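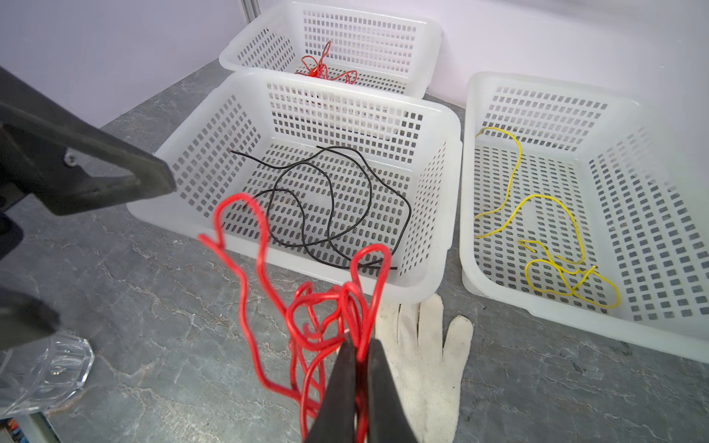 Red wire held by the gripper over a marbled countertop.

Gridier Lettings Notices, data card

Contents
400 rental adverts and tenancy notices from the Ilholm area, one per row, labelled for wording that may breach fair letting rules. Text only – no addresses or landlord names are kept.

Files
notices.csv holds the text, the advert type and the final label.
labels.csv holds each reader's label before review.

Labelling
Every notice was read by 2 people, Precious Javier and Teodoro Sarmiento. Where they disagreed, Meinrad Brunner set the final label. There are 12 label codes, listed in codes.txt. Code 0 means no concern found. A notice may carry more than one code.

Known problems
30 notices are scans of printed cards and contain reading errors. They are marked scan=1. Notices placed by Allia share standard wording, so split by agent before training. Rent figures are as printed and mix weekly and monthly sums.

Use
For research on screening tools. A label is a reader's opinion and has no legal force.

Contact
Felicidad Lumanlan. The next update is due in November.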